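The Homum cup rules ran to 2 pages, and Regula Gruber had read both of them aloud in April. Soft goods counted double. A dropped item counted as nothing. The Clivard team had lost on soft goods the year before.

Timothée Coste set the recorder to 400 samples per run and wrote the number on his wrist.

"Cloth first," Gruber said. "Then the black bundle. Keep it upright."

"Upright relative to what?"

"The floor, Coste."
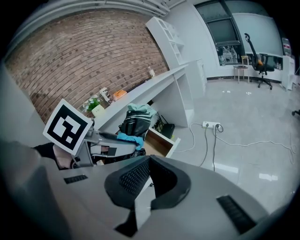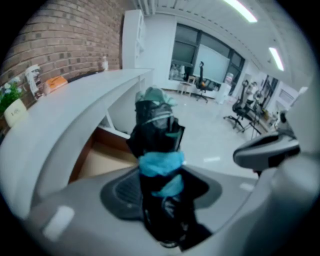
The log gave run 1399 a grip force well under the limit. Coste read the value twice and copied it into the Pusness sheet by hand – the export had been broken for a week.

"Ferrand's club is at the same force," he said.

"Ferrand's club has a motor on the wrist."

"We could put a motor on the wrist."

Gruber considered the mass budget, which allowed 400 grams for everything past the elbow. They had spent it on the fingers. She had argued for the fingers.

"After the cup," she said.

He typed the item class, the counter height and the finger type. Under remarks he entered "none," deleted it, and entered "slips when turned fast." Gruber read it over his shoulder and told him to put a figure on fast.

He reset the counter and picked up the gripper again.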